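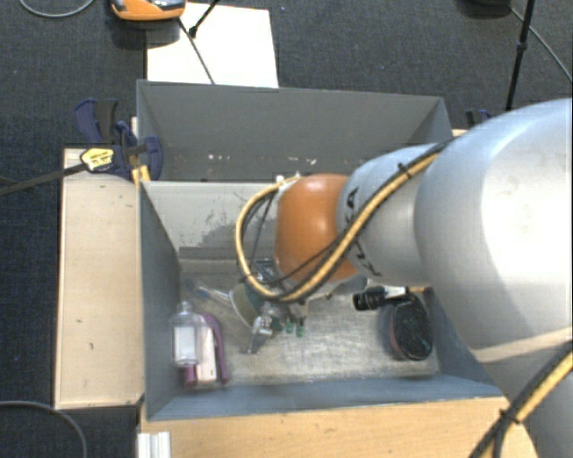
The Truvgate bin-picking kit at work over the grey bin, on a KUKA arm.

Truvgate Pick Recorder, bench kit

I built the first Truvgate for myself, so let me tell you what I wanted out of it. I wanted to fill a bin with everyday stuff (a clear plastic bottle, a purple thing, something black with a ribbed cap, whatever's in the drawer) and record a whole afternoon of grasps without babysitting a pile of scripts! That's still pretty much the job it does.

Every attempt gets saved as one episode: joint positions, gripper state, video, and a pass or fail tag you can fix later if the software guesses wrong. My longest run so far is 403 episodes on one setup, and the files opened fine in our training code the next morning. You can steer the arm by hand to get demonstrations, or let your current model try and only step in when it gets stuck. I mostly do the second one these days.

Things I'd do again: clamp the bins down hard, use two of them side by side so you can move objects back and forth, and leave a big lazy loop in the cable near the wrist. Gerd Eichhorn talked me into the loop and I've stopped replacing connectors.

What comes in the box
Recorder unit with power supply
4 bench clamps
6 cable ties, reusable
Software license for one workstation

Not included: arm, gripper, bins, objects. Shiny and see-through items are still the hardest for my own models, so put plenty of them in your mix.

Orders ship from Starkeck within 20 days. If you're not sure your controller will talk to it, write to me or Dardo Henríquez before you buy and we'll check.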